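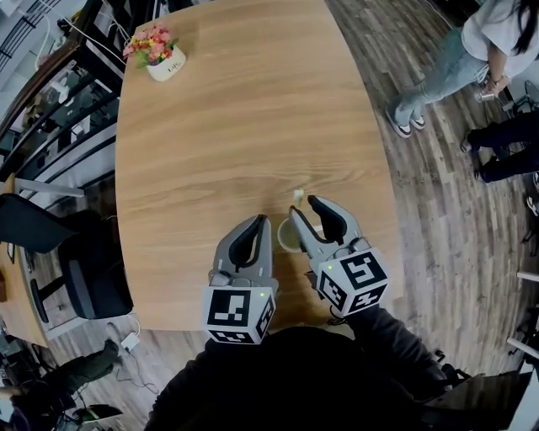
Can a spray varnish that has frosted on a finished miniature be cleared without stripping the paint? In most cases it can, with a thin coat of brush-on gloss followed by a fresh matte coat, provided the paint underneath was dry when the spray went on.

Jul 29, 2021
By Lise Ross

Four members wrote in this month with the same fault, a pale haze over dark areas on models that had looked correct before sealing. All four had used the Brokiva matte aerosol. Two had sprayed in a garage with the door open during the wet week, and Evander Kinnear's garage meter read 73 percent relative humidity when he started. The can asks for less than 60.

Frosting has two common causes, and the repair differs a little between them. The first is moisture trapped in the film as the solvent leaves. The second is matting agent that has piled up, either from an undershaken can or from a coat that was too heavy. Trapped moisture gives an even, milky veil over the whole model. Piled matting agent collects in recesses such as cloak folds and the gaps between fingers, and under a magnifier it looks like fine dust. Try a dry soft brush first. If some of the white comes off on the bristles, it is overspray or loose powder, and the model may need no more than a dusting and a second look under a good lamp.

For the moisture type, wait a full day before touching anything. A light haze sometimes fades as the film finishes curing. If it hasn't, brush on one thin coat of acrylic gloss. The gloss fills the rough surface that scatters the light, and the color comes back at once. The model will now be shiny. Leave it overnight, then put the matte back on with a brush or an airbrush.

For the matting agent type the steps are the same, but the gloss should be thinned about one to one with water or the maker's own medium, so that it runs into the recesses. Wick out any pool with a clean brush before it sets. Two thin coats are safer than one thick one. Heriberto Cárdenas tried a wipe of olive oil on one model, as some of the older forum posts suggest. It cleared the haze, but it left a film that later varnish would not hold to on the raised edges, and he had to wash the model in dish soap and repaint the trim. I would not use oil on anything that gets handled in play.

Metallic paints need a separate note. Gloss will bring back the depth, but the final matte coat flattens the flake again, frosted or not. Mask the metal if you can, or go back over it afterward with a satin varnish and a small brush. Washes that were still soft when sprayed can lift under the gloss, so test on a base or the sole of a foot.

Maribel Henao has kept a log of her sealing sessions since last October — 417 models so far, all done with the same brand of can. Frosting shows up on 12 of them, and every one was sprayed in one of two sessions. She had skipped the test piece both times. Her present routine is two minutes of shaking after the ball comes loose, a test on a spare primed base, ten minutes of waiting, then the batch. She sprays from a foot away in short passes that start and end off the model. She also keeps the can indoors overnight, and a cold can does seem to spit more.

Asabe Igwe asked whether the Stelteo brush-on matte is a fair replacement for aerosol. For a small skirmish force it is. It needs stirring from the bottom of the pot, and it dries with visible tide marks if you go back over it after the first minute. On large flat areas like vehicle panels and wings the marks show badly. An airbrush avoids this, but thin the varnish well and clean the needle between color groups, as it dries on the tip faster than paint does.

A model that still looks chalky after two rounds of gloss and matte probably has frosted primer under the paint. No topcoat will fix that. Soak it, strip it and start over.

The Jurach league packet asks for sealed models by the second round. Nothing in it specifies a finish, so gloss is legal if you run out of dry days. I have half a bottle of thinned gloss made up for anyone who wants to try the repair on one model before buying their own, and I'll have it with me at the next painting night. Bring a brush you don't care about.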